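Stundden two-arm kit, first impressions after 23 evenings

Forum > Arms and Grippers > Kits and Reviews

dvuong_bench
Posted in January, 9:40 pm

OK so I finally have enough hours on the Stundden kit to write something useful. Short version, I love it, and I have a list of gripes.

You get two arms, two grippers, the head camera mount and the control box. Assembly took me one long evening plus a morning of redoing the left wrist (I routed the cable on the wrong side, the manual drawing is tiny). The teaching software is the best part! You guide the arms through a task, save the run, and do it again until you have a decent pile. I've been doing fruit onto a plate, left hand and right hand, and I have 259 saved runs now.

Gripes: the fans are loud, the power brick gets warm, and the software forgets my camera settings every time I update it.

hualo77
How does it do with odd shapes? I had the Larnevell gripper set before this and anything that wasn't a box or a can was a fight.

dvuong_bench
Way better than I expected. The fingers are curved and they don't need a perfect angle. Star fruit is my favorite test because of the ridges. Come in across them and it twists on you, come in so a finger sits in a groove and it stays put. Smooth round stuff is harder for me, I keep closing too early.

Diem Ly
I'm going to push back a little. I used the same kit at work for a few months and the fingers are slick. Fine for fruit on a table, but we tried glass jars and gave up. We ended up gluing on rubber pads, and after that the finger calibration was off. I wouldn't tell people it handles everything.

dvuong_bench
Fair, and I didn't say everything :) I haven't tried glass at all. What pads did you use?

Diem Ly
Plain rubber sheet from the hardware store. Too thick, in hindsight. Stuvent sells thin ones cut for these fingers, but they were out of stock when I looked.

S. Zakaria
Stuvent has them back. I put a set on and only had to redo the finger zero, five minutes. Agree with Diem that they should come in the box. For what this kit costs I was kind of annoyed.

hualo77
Do you really need both arms? There's a one-arm version and I have a small desk.

S. Zakaria
One is plenty to learn on. Most of what people post here is one hand working while the other one hovers.

dvuong_bench
Disagree! The second arm is where it gets fun. Yes, one of them waits a lot, but having left and right both able to reach the plate means I don't have to rearrange the table between runs. My goal is 1000 runs, and I'd go nuts moving everything over to one side.

diephua
What table height are you all using? The manual says to clamp at the back edge and mine ends up reaching way over.

dvuong_bench
I raised the mounts 7 cm and the reach got a lot nicer. Leave some slack in the cables if you try it. Also, plain tabletop, nothing shiny. I had a glossy mat down at first and the reflections drove me up the wall.

diephua
Trying that tonight, thanks. Can you post what the head camera sees? I want to compare with how I've got mine tilted.

dvuong_bench
Sure thing. I like the plate low in the view so there's plenty of open table above it.
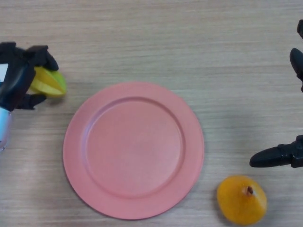
Head camera view, star fruit in the left gripper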